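Subject: Re: Open day at Sillau, the laundry demo
Date: May 17, 2023

> Did anyone get to Panholm's open day? Is the laundry robot
> worth the trip out to Sillau?

I went. Their flat is laid out like a real one, and the laundry demo runs all day.
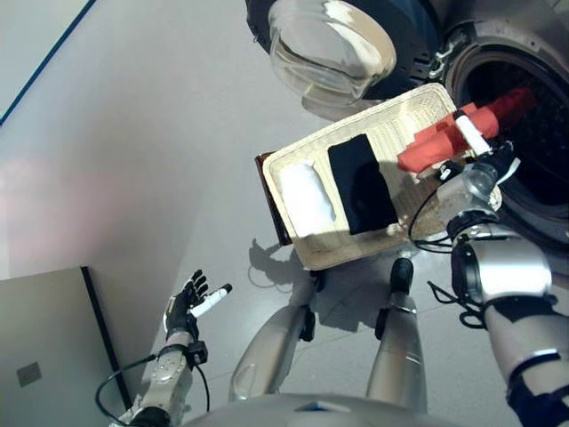 Is the robot driven by a person with a headset? The staff told us it runs by itself, with one operator at the stop button.

Panholm say they have logged 2,954 practice runs since April. The hands come from Wokus.

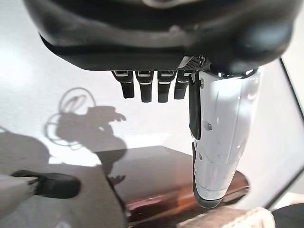 Four black fingers and the white thumb, nothing in the grip.

They sell the hands separately, but I was given no price.

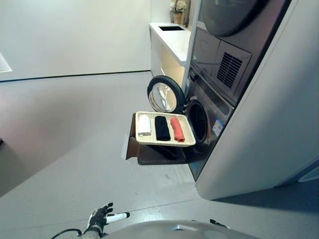 Loading is the part I'd go back for. I had expected a heap of washing, and the load is small and tidy — a white, a black and a coral-red cloth, folded side by side in a tray.

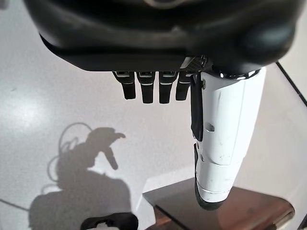 Servicing got most of the questions from our group. Panholm change the fingertips every 700 runs. The covers stay on longer, and the white thumb has scuffs and smudges on it.

Next open day isn't fixed yet. I'll post it when I hear.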